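4.2 Cargo bikes and the school trip: what the riders told us

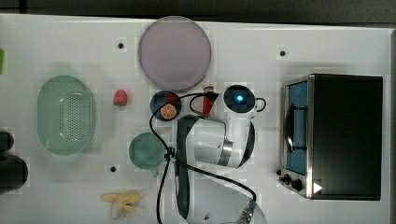 Figure 3. Tabletop with toy foods, a mint green oval colander, a lavender plate and a robot arm.

The most exciting result of the Clultow survey is how much of family cargo biking happens off the bike. We sent trip diaries to 400 households in Clultow and the neighboring district of Wasska, all of them with at least one child under eight, and asked the adults to write down every ride that included a child as a passenger. We expected pages about hills, traffic and rain. We got those, and we also got a wonderful amount of material on loading up, bargaining, snacks and the long business of getting a helmet onto a three-year-old. Food came up so often that we gave it its own code in the analysis, and the children's requests were very specific. Strawberries led the list by a wide margin, the real fruit being a good deal harder to carry in a pannier than the little red toy one with the leafy green top in Figure 3. Parents wrote about crushed berries with real feeling.

In all, 860 rides had enough detail to code. We sorted them by the type of bike (longtail, front box, or standard bike with a child seat) and by the number of passengers. Longtail riders made the most trips per household, and they were also the group most likely to report walking part of the way with the bike. Walking was almost never recorded as a failure. One mother of two wrote that pushing the bike up Shi Hill was "the only ten minutes of the day when everybody talks to me at once and I can hear all of it." We love this line, and it matches a pattern in the diaries: slow stretches were where conversation got written down.

Tip-overs deserve a careful look. Riders described 75 of them, nearly all at a standstill or at walking speed, and most while a child was climbing on or off. This fits well with the earlier interviews by Ming-te Pan, who found that parents worried most about moving traffic but told their best stories about the kickstand. A wider stand and a fixed loading order (older child first, in most homes) were the two changes that riders said they had made on their own.

A second round of diaries went to 200 of the same households in April, when the Lovby path had opened along the river. Those results are taken up in Section 4.3, together with the route maps the children drew — some of them surprisingly accurate about where the potholes are.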